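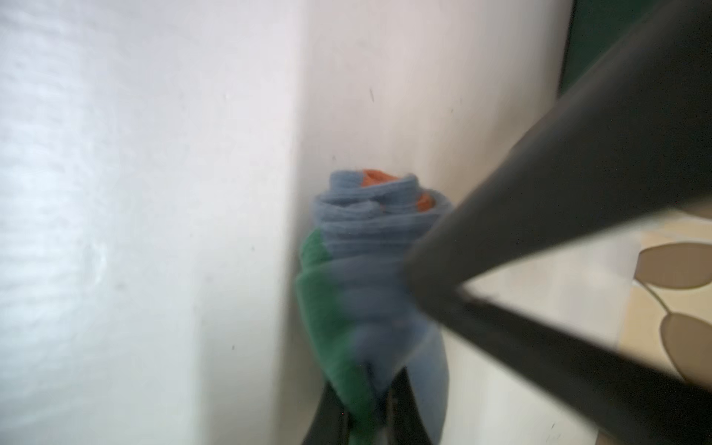
Figure 12. Rolled sock bundle held at the base, wrist camera view.

Section 9: Laundry Tasks (Socks)

Read this section before you turn on any sock task on the Calimlim arm. You should have finished the arm set-up and the gripper check in Section 8.

What the arm can and can't do yet

The arm can pick up a rolled bundle, carry it and set it down in a bin or drawer. It can roll a pair if both socks are laid flat by a person first. It can't yet sort a mixed pile by itself with results we would call good. In the Linmont house trial it was given 37 loose pairs and matched 15 of them correctly. A person does the same job faster. Plan on sorting by hand and giving the arm the carrying.

Before you start

1. Clear the floor within reach of the arm. Keep children and pets out of the room.
2. Turn on the room lights. If the sun falls straight on a white door or cabinet, close the blinds.
3. Wipe the wrist camera lens with a dry cloth.
4. Open Clidon on your tablet and choose Laundry, then Socks.

Note: Bright white surfaces close to the arm can wash out the camera view. Pale socks are the first to be missed.

Picking up a bundle

1. Place the rolled bundle on the work surface with the narrow end toward the gripper.
2. Set Grip to Soft Fabric.
3. Press Pick. The two fingers close on the base of the bundle and the arm lifts it.
4. Look at the camera view. The fingers should pinch the fabric low down and lean in toward each other, as in Figure 12. The folds at the top should be free.
5. If the grip is too high, press Release and start again from step 1.
6. Press Place and choose the bin or drawer.

Caution: Don't pull a sock out of the fingers by hand while the arm is powered. Press Release and wait for the green light.

Note: The view blurs when the arm moves. Wait until it stops before judging the grip.

Mixed colors

Clidon may read a contrasting heel, toe or cuff as a separate sock. A blue bundle with orange patches and a green band, for instance, can be listed as three items. To correct this, tap the bundle on the screen and choose Treat as One. The setting stays on until you leave the Socks menu.

Known problems

Thick wool bundles can slip out during long moves. Set Speed to Low.
Ankle socks are often too short to roll. Carry them flat.
Automatic pairing is still a test feature. Sturnura plans the next update for August.

Section revised Friday, April 25, 2025, by Sombat Nuchit. For folding towels, go to Section 10.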